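From: Jolene Lockyer
To: cloth-manip list
Subject: Re: [cloth-manip] Fold transfer numbers, handheld demos to arm

Replying inline to the March thread. I have cut the parts we already agree on.

> You report 80 percent for the handheld-trained policy on
> single-layer pickup, but the set mixes plain and patterned
> backgrounds. Did you split those out? In our runs with the
> Drumen encoder, printed bedding was where the grasp point
> drifted. Also, how are you labeling the release? We used gripper
> width alone and got a lot of false positives when the cloth
> slipped.

Yes, we split them. The full training set is 900 demonstrations, all collected with handheld grippers in furnished rooms, with no teleoperated data mixed in. The 80 percent figure is for pickup on the plain-background split. On patterned bedspreads the same checkpoint does worse, and the failures are mostly of one kind: the fingers close on a fold of the bedspread together with the cloth. Retraining with the Chiriac augmentation (hue and texture swaps on everything outside the cloth mask) removed part of the gap, but I don't have enough repeats yet to quote a number I would defend.

We see the same drift you do, though I would describe it differently. The predicted grasp point tends to move toward the nearest high-contrast edge, and on a quilted surface that may be a printed shape or a stitch line. When the cloth and the print are close in hue the error grows. A saturated cloth on an off-white quilt is one of the easier cases, even with orange or red motifs nearby, as long as the folded edge itself is visible from the wrist view.

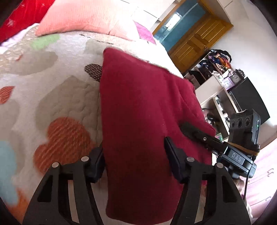

On release labels: gripper width alone did not work for us either. A thick fleece and a doubled cotton sheet give overlapping width traces, and slip looks like a partial close. We now label release from two conditions:

width velocity above threshold for 6 consecutive samples
cloth mask no longer touching either finger pad in the wrist view

The second condition depends on the mask, so it inherits the mask's errors. The Brenari segmenter merges cloth and bedding when both are wrinkled, and then the release gets labeled late. I corrected those by hand for the validation set only. The training set still has them.

> Was the policy conditioned on fold state, or is it reactive?

Reactive, with a short history of 4 wrist images. We tried adding a fold-state token and it helped on towels and hurt on blankets — I suspect the state classifier, which was trained almost entirely on towels. The ablation is in the Hunosen report, second table. Please ignore the blanket row in the first version of that table. It was computed against the wrong split, and the corrected version is in the repository.

One thing I would like to compare directly is approach height. Our demonstrators come in low, nearly parallel to the mattress, and the arm cannot reproduce that near a headboard without hitting its elbow limit. We currently discard any trajectory that fails the reachability check, and this biases the set toward the open side of the bed. If you kept yours and retargeted them, I would like to know what cost you used and whether the finger orientation survived.

I can send the split files and the labeling script. The script expects timestamps in the camera clock, so convert first if yours are in gripper time.

Jolene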